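Takeaway coffee cup

A takeaway coffee cup is a disposable cup with a separate lid, used for hot drinks that are carried away from the place where they are sold. It is also called a to-go cup or, where the body is made of paper, a paper cup. The standard form is a cone with the narrow end cut off, closed at the bottom by a flat disk and open at the top.

Shape and body

The body narrows toward the base so that empty cups can be stacked one inside another. A paper body starts as a flat, fan-shaped piece of board that is wrapped around a form and sealed where the two edges overlap. The join runs from rim to base and is called the side seam. The bottom disk is set a little way up inside the wall, which keeps it off the table.
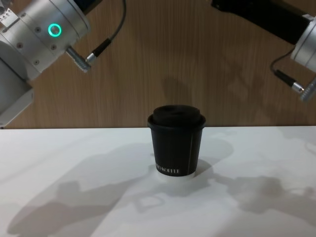

Paper alone soaks through, so the inner face of the board is coated, most often with a thin layer of polyethylene. Plant-based and water-based coatings are also sold. The top edge of the wall is rolled outward into a bead, and this bead is what the lid grips.

Insulation

A single-wall cup is the cheapest type and is often too hot to hold when freshly filled. A loose cardboard sleeve is one remedy. Double-wall cups have a second layer of board fixed around the first, with air between the two. In ripple-wall cups the outer layer is ridged, which gives a better grip and leaves less surface touching the hand.

Lids

Most lids are plastic, usually polystyrene or polypropylene, though molded fiber lids have become more common. Flat lids suit black coffee and tea. Raised or domed lids leave room for foam - an advantage with cappuccino and similar drinks - and keep the liquid farther from the drinking hole. A lid is fitted by pressing around the rim until it snaps over the bead on all sides.
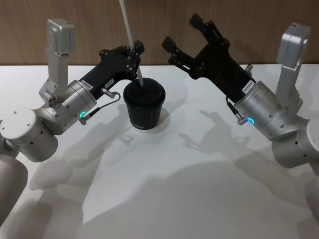 Cups and lids are matched by rim diameter and not by volume, and one lid often fits two or three cup sizes from the same maker. Lids from another supplier may seem to fit and still leak at the side seam, where the bead is slightly thicker.

Printing and color

Shop names are printed on the flat board before the cup is formed. Lettering has to follow a shallow arc on the sheet in order to look level on the finished cup. Black and white are common stock colors, and small cafes often buy plain cups and add a stamp or sticker.

Disposal

Coated paper cups can be recycled only where a mill is able to separate the lining from the fiber. Lids are normally sorted separately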